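4. How people decide they like a bitter liqueur

What surprised us most, and what still makes this such a fun topic to work on, is how much of the liking happens before the glass is lifted. In our tastings, 301 adults tried the same herbal liqueur, a bitter made by the small distillery Karalmont, either with its name and story or with no information at all. The people who heard the story (a monastery garden, a long list of roots and peels) rated it as smoother and less medicinal. The liquid was the same! We had expected a small shift, and we got one that showed up at every tasting table.
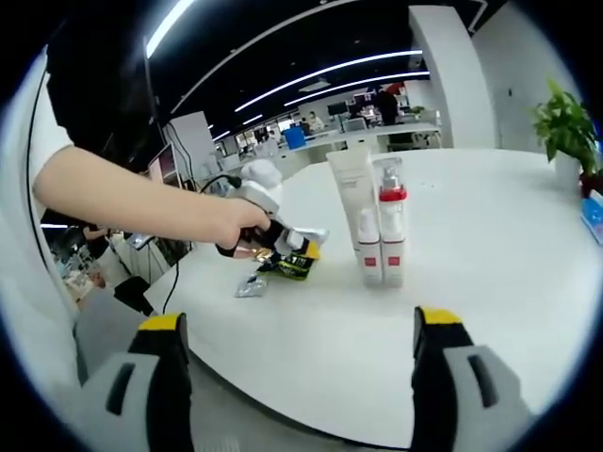
Figure 3. Snack bag held in the gripper at a round white table.

Sweetness explains part of this, but not all of it. Karalmont is less sweet than Trelen, the second liqueur in our set, and people who drank Trelen first tended to find Karalmont harsh. When we switched the order, the harshness mostly went away and people began to name flavors: orange peel, anise, pine, and in a few lovely cases "my grandmother's cough drops." Serving temperature mattered too. Straight from the freezer, both drinks lost much of their smell, and the gap between the two ratings shrank.

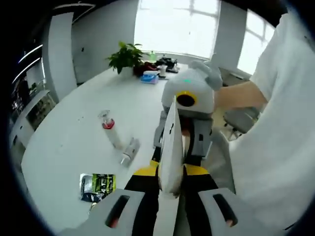
The same pattern held for mixed drinks, where we used four simple recipes with soda, ginger beer, cold coffee, and tonic. Coffee was the favorite by a wide margin, even among people who had told us they did not care for bitter things. We think the two kinds of bitterness support each other, a bit like dark chocolate and espresso, though our data cannot prove that. Tonic split the room. Roughly nine in ten of those who disliked it said it was "too much of the same," a phrase we heard so often that we made it a code in our notes.

Whether a good story should be allowed to count as part of the flavor is a question we argued over all through December.

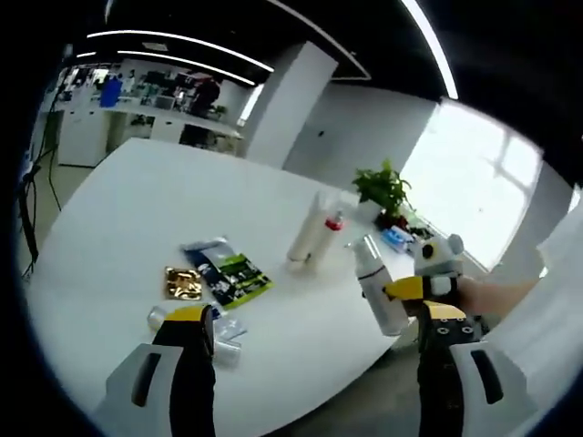 Xiuying Shen objected, on reading a draft, that a drinker at a bar never meets the liqueur without its label, so the blind rating may be the odd one and the rating with the story the normal one. We find this a very good point, and it changed how we present the results. Both ratings are now given side by side, and we no longer call either of them the true score. The next section looks at repeat tasters, whose ratings moved in a direction we had not planned for.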